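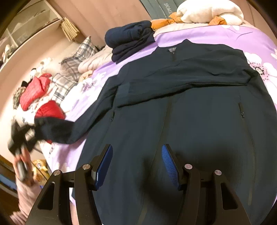 Il paraît que fermer la veste avant de la plier ne sert à rien, et qu'une pile de vestes ouvertes tient tout aussi bien dans un carton : c'est ce qu'a soutenu une voix au fond de la salle, hier soir, alors que la collecte d'hiver de l'association Jallel n'était même pas officiellement lancée ! Il y a eu des rires, deux ou trois protestations, et moi j'ai pris des notes en me disant que je tenais mon sujet.

Donc voilà, pour celles et ceux qui n'étaient pas là : la collecte de vestes et de manteaux reprend en novembre, et cette année on demande que tout arrive plié. Pas en boule dans un sac, pas sur cintre (les cintres, je vous en supplie, gardez-les chez vous). L'an passé, Jallel a reçu 1 000 vêtements, et il a fallu plusieurs soirées rien que pour défroisser, secouer, remonter les fermetures et remettre les manches à l'endroit. J'y étais pour deux de ces soirées et j'en garde un souvenir attendri, surtout de la soupe.

La méthode retenue est toute simple. On étale la veste bien à plat sur un lit, devant vers soi, fermeture remontée jusqu'en haut (désolée pour la voix du fond de la salle, elle a perdu le vote). On rabat une manche en travers de la poitrine, puis l'autre par-dessus, on lisse avec la main, et on replie le bas vers le col. Pour les doudounes c'est une autre histoire, on a le droit de les rouler.

Le point qui a fait le plus parler, ce sont les poignets. Sur une veste un peu raide, la manche a tendance à se rouvrir toute seule dès qu'on la lâche, alors on conseille de la prendre par le bout, de la ramener franchement et de poser le poignet bien à plat avant de s'occuper du reste. 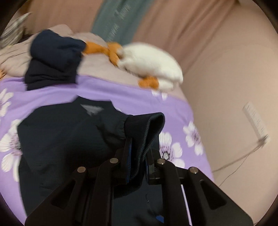 J'ai essayé chez moi en rentrant, avec tout ce qui pendait dans l'entrée, et je dois dire que ça change la vie d'un placard ! Mon vieux ciré a résisté, mais le reste tient maintenant sur une seule étagère, et j'ai retrouvé au passage un gant que je cherchais depuis l'hiver dernier dans la poche d'un blouson. Pensez d'ailleurs à vider les poches, toutes les poches, même la petite à l'intérieur. Jallel a encore dans un tiroir un trousseau de clés que personne n'est venu réclamer.

Côté pratique : les dépôts se font au local de la rue des Tanneurs, de 6 à 7 heures du soir, et le magasin Dodance prête ses cartons comme l'année dernière. Deux points de dépôt supplémentaires devraient ouvrir, l'un à la laverie Lullov, l'autre au café Athumani, mais pour le café il reste à trouver un coin où empiler sans bloquer le passage vers la cour. Je vous redis ça dès que c'est confirmé.

On prend toutes les tailles, enfants compris, du moment que c'est propre et que la fermeture marche. Les écharpes et les bonnets aussi, dans un sac à part. Les chaussures, non, pas cette fois, il n'y a plus de place du tout.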